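Dranwood without Uysal for trip to Riltach

Mon 28 December

Dranwood will be without midfielder Duygu Uysal for the league match at Riltach after a scan confirmed a grade two strain of the left hamstring. The club said in a medical update that she will begin a graded loading programme this week and will be reassessed before any return to full training is set.

Uysal pulled up shortly before half-time in the home draw with Darnel, having just tracked a runner into the right channel. She walked off and was replaced at the interval. The injury is to the outer of the hamstring muscles, close to where muscle meets tendon, and does not involve the tendon itself. Surgery has been ruled out.

It is her first muscle injury since joining Dranwood. She had started every league match this season, all of them at the base of midfield, and had been taken off early only once, when the side went down to ten players at Maruyama and a second centre-back was needed.

Head coach Kimie Yagi confirmed that she does not plan to sign cover. "We have players who can do the work," she said. "It will be done in a different way, and the shape will have to allow for that. I would sooner change the shape than ask somebody to copy Duygu."

The change of shape is likely to be from a 4-3-3 to a 4-2-3-1. In the first system Uysal plays as the single holder, dropping between the centre-backs when Dranwood build from a goal kick and stepping up to screen once the ball has gone past the first line of pressure. Both full-backs push on at the same time, which leaves her to cover the space on either side. With two holding players the full-backs are expected to go forward one at a time, and the centre-backs will stay closer together.

Dranwood used the 4-2-3-1 for the whole of the second half against Darnel. They conceded fewer shots than before the break but also had less of the ball in the opposition half, and most of their attacks came from long diagonal passes to the left. The equaliser was from a corner, headed in at the near post after a short run across the goalkeeper. Yagi said the performance after the interval was "steady, a bit slow with the second pass" and that the spacing between the two holders had been looked at in training.

Riltach press with two forwards and a narrow midfield four. At home they tend to let the ball go to the opposing right-back and then close from the inside, so that the only pass on is down the line. In the earlier meeting between the sides Dranwood dealt with this by having Uysal take the ball from the goalkeeper and play first time to the far side. The far-side pass is still open to them, but it will have to come from a centre-back or the goalkeeper, with a longer distance to cover and more time for the Riltach midfield to slide across.

Set pieces are the other matter to be settled. Uysal takes the inswinging corners from the right and marks the near-post zone at defensive corners. The delivery will be shared between two players, depending on whether the ball is to swing in or out. The near-post job goes to the centre-forward, who did it last season and will be asked to stay back at all corners until the first contact is made. Dranwood have let in two goals from corners in the league, both at the far post.

Riltach have no new absentees and are expected to name the same side that won at Maruyama, where they scored from a throw-in routine and then defended deep for most of the second half. Their first-choice left-back is available again after a one-match ban and could come in if they decide to play with more width.

The Riltach pitch is also narrower than Dranwood's own. Yagi said the squad had trained on a marked-in area this week to get used to the distances, with the wide players starting ten paces further in. The main work was on the first ten minutes, in which Riltach usually play direct and contest the second ball. She added that the surface had drained well on previous visits and that she did not expect it to affect selection.
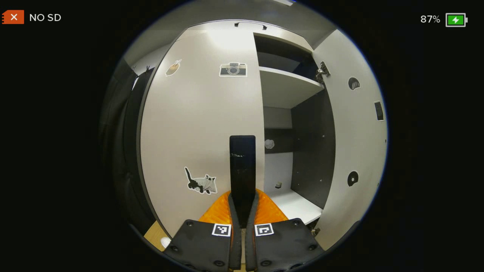

On the treatment side, the programme for Uysal is split into stages which depend on test results and have no fixed dates attached. She is at present limited to static holds, cycling and upper-body work. Straight-line running begins when she can complete a set of single-leg bridges without pain and when strength on the injured side is close to that on the other. Changes of direction follow, then sprinting, then contact. A player must come through full training sessions on separate days before being put forward for selection, and the first match back is normally limited to a set number of minutes.

The club measures high-speed running in every session and match through units worn under the shirt. Uysal covered 885 metres at high speed in the last full match before the injury, the highest figure in the Dranwood midfield. She will be expected to get back to a comparable weekly load before she starts a match, building up in steps of no more than 200 metres from one session to the next. The medical staff do not regard the number of matches she has played as a cause in itself, but the gap between the last two fixtures was short and her recovery scores on the morning of the Darnel match were slightly down on her normal range. They were within the limits the club uses for selection.

Yagi was asked whether the player should have been rested. "The numbers were inside the line and she felt fine," she said. "If we left out everyone who was a little under on a match morning in December, we would not have a team. We will look at where the line is."

Uysal will travel with the squad and is due to sit with the analysis staff during the match. She said in the club's update that the leg had been sore for a day and had settled. "I know what I have to do each morning and it's written down," she said. "I'd like to be running in a straight line as soon as they let me."

The Darnel match drew a gate of 2,595. Dranwood have sold their full allocation for the away end at Riltach, and supporters without a ticket are advised not to travel, as there will be no sales at the ground on the day. Coaches leave from the main car park and those who have booked should allow time for bag checks at the away turnstiles. Seats in the away end are unreserved.

Dranwood are two points behind Riltach in the table with a match in hand. A win would take them above their opponents, while a draw would leave the order unchanged. The match in hand is the postponed fixture at Darnel, called off because of a frozen pitch, and a new date has yet to be agreed. Uysal has not been given a target match for her return, and the club will issue its next update after she has been reassessed.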